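Notes from the Tircombe open day: robotic teardown of desktop PCs

I spent the afternoon of 19th May at Tircombe, where the disassembly lab opens its doors once a year to anyone who signs up. I have wanted to see the PC cell since January, when a reader sent me their short paper on grasp planning for drive carriers. The paper is fine but thin on hardware, so most of my questions were about hardware.

The cell is run by Seul-gi Ahn, who gave the walkthrough herself and did not use slides. The goal is modest: take an office desktop that has reached the end of its lease and get the parts with resale or hazard value out of it without shredding the whole case. Hard drives come first for data reasons. After that the order is open, and the planner chooses it.

The planner is called Dumell. It keeps a part graph for each case model, with edges for "blocks" and "is fastened to," and picks the next part with nothing blocking it. Perception is handled by a separate package, Ji, which matches what the cameras see against the graph. Ahn said the two exchange very little data: a part label, a pose, a confidence value. If the confidence is low, Ji asks for another view and the arm moves to get one. I saw this happen a few times and it is slow. The arm backs off, tilts, waits, and goes in again.

Most of the discussion was about latches. Office machines of this type use colored plastic for anything a technician is meant to touch, which helps the vision side a lot. It does not help the gripper much. A human thumb complies in every direction while it pushes, and a rigid finger has to get that compliance from the arm's force control. The lab limits contact force during latch moves and lets the wrist drift sideways if the part resists. Ahn's view is that fingertip shape matters more than people assume, and that they lost months on software fixes for what was a geometry problem.
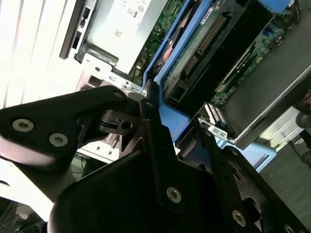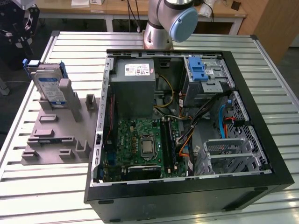 The PC cell at Tircombe. First picture: the fingers at a blue plastic part inside the chassis. Second picture: the tower on its side, with a drive in its carrier standing in the gray printed fixture.

The fixture deserves a comment. It is 3D-printed, with slots and upright tabs, and it gives a drive a known pose outside the case. Ahn called it the cheapest accuracy in the room. A revised version goes by the name Skindby and is meant to take several carrier types. I only saw drawings of that one.

On numbers, the lab has logged 2,638 latch attempts so far across all case models. In the last batch of 100 drive removals, 66 finished with no operator input. The rest needed either a pose correction or a restart. The 2 failure modes Ahn named were fingers landing too shallow on the latch and cables lying over the part. The second is the harder one. Cables are not in the part graph at all, and Dumell has no concept of moving something aside and coming back to it.

I asked about screws. They have a driver tool, but it was not part of the demonstration. I also asked about cycle time and got a polite refusal, as they want to publish it with the next batch.

The code for Dumell should be released once the license is settled. I would like to try the graph format on the small servers I have at home, where the layout is simpler and the cables are tied down. If I get anywhere I will post the files.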